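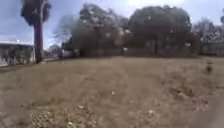 Magnetic signature control on small minehunters
Speaker notes, 7 Apr 2022
Session on hull signatures, second talk after the break

Opening slide
Give the title and go straight on. The acoustic side was covered in the first talk, so do not repeat it. Scope for this one: static magnetic signature, with a short section on eddy currents near the end. Electric field signature is left out.

Slide: Why a small ship still matters
Influence mines do not need contact. A simple magnetic mine watches for a change in the local field as a ship passes over or near it. More modern types combine magnetic, acoustic and pressure sensing, and will wait for the signals to arrive in a believable order.
A minehunter spends its working life closer to mines than any other ship in the fleet. Size helps, but a non-magnetic hull does not remove the problem. Engines, shafts, anchor gear, tools and stores all contribute.

Slide: Where the field comes from
Two parts to explain. Permanent magnetism is fixed in the steel during building and changes slowly with vibration, shock, heating and long periods on one heading. Induced magnetism comes from the Earth's field acting on the same steel, and changes as soon as the ship turns, rolls or moves to another latitude.
Point at the three axes on the drawing: vertical, longitudinal, athwartships. The vertical induced part depends on latitude. The other two depend on latitude and heading together.
Mention that the signature falls off quickly with distance. For a simple dipole it goes with the cube, so doubling the distance leaves one eighth of the field. Close in, under a long hull, the dipole model is poor and the coils have to be treated one by one.

Slide: The Grumero class
Glass-reinforced plastic hull, 624 tonnes full load, two diesel engines, electric drive for slow running. The class was designed at the Haldane yard with a magnetic budget from the start. Every item above a set mass of magnetic material had to be declared by its supplier and given a share of that budget.
The budget held through the design stage. It started to slip during fitting out, mostly through small items: brackets, cable clamps, galley equipment, replacement fasteners. Show the bar chart. The tall bar on the right is the main engines and was expected. The group of short bars on the left was not, and their total is larger than the allowance for auxiliary machinery.
Pause for the chart to be read. The units are moment, not field.

Slide: Degaussing coils
Coils are fitted in three directions to match the three axes. On this class there are 12 of them, each with its own supply. Splitting them up costs more in cable and power electronics but gives better control where the magnetic items are bunched together, which on this ship means the engine room and the winch space.
The current in each coil is the sum of a fixed term, found by ranging, and a variable term worked out from heading, roll, pitch and position. The Briltach controller does this sum. It takes attitude from the ship's gyro and uses a stored model of the Earth's field, with a masthead magnetometer as a cross-check.
If asked why the magnetometer is not the main source: it also sees the ship, including the coils, and the correction for that is never perfect.

Slide: Ranging at Verkesthorpe
The range is a line of three-axis sensors on the seabed in sheltered water. The ship passes over on set headings, first with coils off, then with each coil energised in turn, then with all of them on at calculated settings. Tide height and track error are logged for every pass, as both change the distance between keel and sensor.
The first ship of class made 100 passes. That is more than a routine ranging would need. The extra ones went on repeat passes with machinery in different states, including the winch running and stopped.
Track keeping was the main source of bad data. A pass was thrown out if the ship was too far off the line when she crossed the sensors. Crosswind from the west was the usual cause.

Slide: Results
Left plot is coils off, right plot is coils on. The vertical scales differ. Say so before anyone compares the heights.
The remaining peak in the right plot sits under the winch space. It was traced to a replacement drum shaft in magnetic steel, fitted after the original was damaged during harbour trials. Drawing number matched, material did not. The shaft was changed in December and the ship was ranged again. The repeat result met the limit on all headings.
Do not give the limit itself. Questions on it go to the session chair.

Slide: Eddy currents
When a conducting structure rolls in the Earth's field, currents flow in it and produce a field of their own. It does not need to be magnetic. Aluminium counts, and so does a large copper ground plate.
On the Grumero class the largest loop was formed by the deck rails and their bonding straps. Insulated joints were added to break it. The change showed clearly in the forced-roll trial, where the ship was rolled alongside by shifting weight and the field recorded at a fixed sensor.
The period of roll matters more than the angle for this effect. Shorter period, faster change, larger current.

Slide: Keeping it that way
Main recommendation for operators. Treat magnetic control as a stores and maintenance problem once the ship is in service. The proposed check takes 60 minutes with a hand-held probe and a marked deck plan, and is done after any docking or any machinery change. It will not measure the signature. It will find the steel toolbox left behind a panel.
Coil insulation should be tested at the same time. A coil with a low reading may still carry the right current at the supply end while part of it leaks away, and the controller will report no fault.

Slide: Open points
Ageing of the permanent term over a full commission is not known for this class. Only the first ship has been ranged more than once.
The effect of portable equipment, mainly divers' gear and remote vehicles on deck, has not been included in the model.
Work on both will continue at Verkesthorpe when range time is available.

Leave the coil layout drawing up during questions.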